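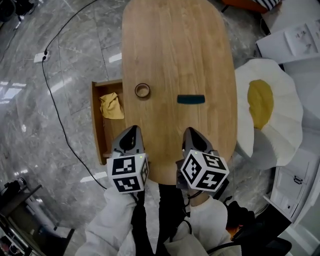
23 Aug 2021
Ekaette Onyeka, Prireston workshop

Oval table, day two. Really pleased with this one! The top has come up a lovely light oak colour and the grain runs the long way, so your eye goes straight down to the rounded end. I keep walking past just to look at it.

Drawer is the story today. It was binding at the back for the last 100 mm of travel, so I took the left runner off, gave the groove a pass with 200 grit and rubbed in some of the Clirnov wax (a tiny bit, it goes a long way). Ran it in and out a good few times and it's gliding. Love that sound.

The yellow cloth lives in the drawer for now, please don't wash it with the shop rags. It's the only one that doesn't leave lint on the oil.

Still to do:
- underside of the drawer box, one more coat
- ease the front edge where it meets the apron, 500 grit by hand
- drawer opening measured 89 mm high at the left, check the right
- tidy the long black cord, it comes right past the drawer side and I'd hate to trip on that marble floor

Shehu wants a second table by December, same shape, for the Indomo order. Yes please. I'd make the drawer a touch deeper next time.

Last updated by E. Onyeka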